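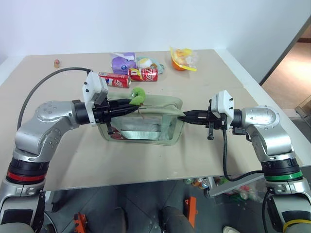 A subscriber wrote to the list in January:

> The zipper on my everyday bag closes and then opens again behind the slider. The teeth look fine to me. Do I have to replace the whole thing? The shop in Tiltomov wants more for that than I paid for the bag.

Probably not. When a coil zipper splits behind the slider, the slider is usually worn and no longer presses the two sides together. Squeeze its back corners gently with small pliers, one side at a time, and try it after each squeeze. If you go too far the slider will jam, so stop early. If that doesn't help, a new slider costs very little.

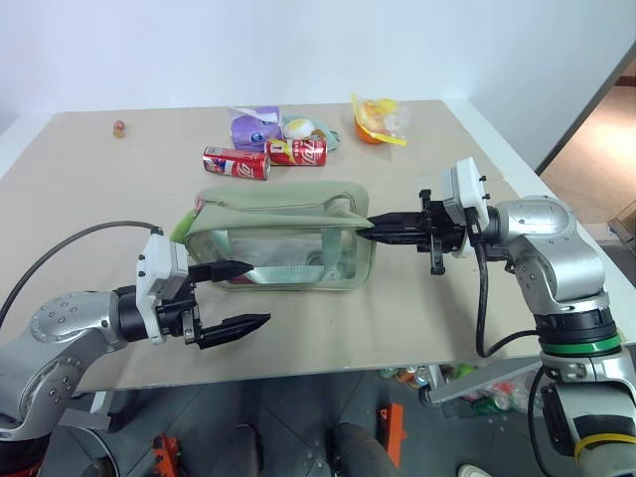

Overfilling is the other common cause. People pull the zipper shut across something that doesn't fit, and the slider takes all the strain. On a bag with thick padded edges there is less room inside than the outside suggests. With a bright green thing poking out at the end like that, I would move it before touching the zipper. Hold the two sides together with one hand and pull with the other. 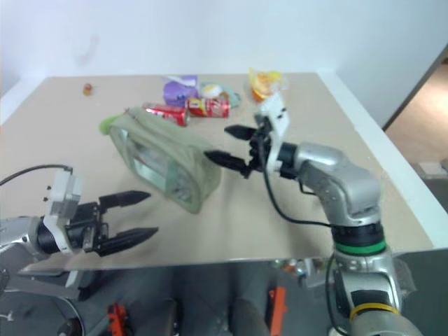
Caroline Mabula
Moderator, Ivis Bag Menders list

On sliders: the group order from Cama still has nearly 800 in the box, mostly size 5 coil. Write to me off list with the number stamped on the back of yours. Please measure the tape too if there is no number. I can't match one from a color.

Hứa asked whether wax is safe on coil teeth. Plain candle wax is fine. Wipe off the extra, or it picks up lint.

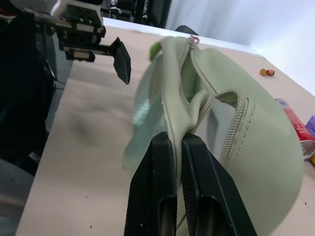 Coil zipper beside a stitched seam, pale green bag.

Orders for size 6 close at the end of the month.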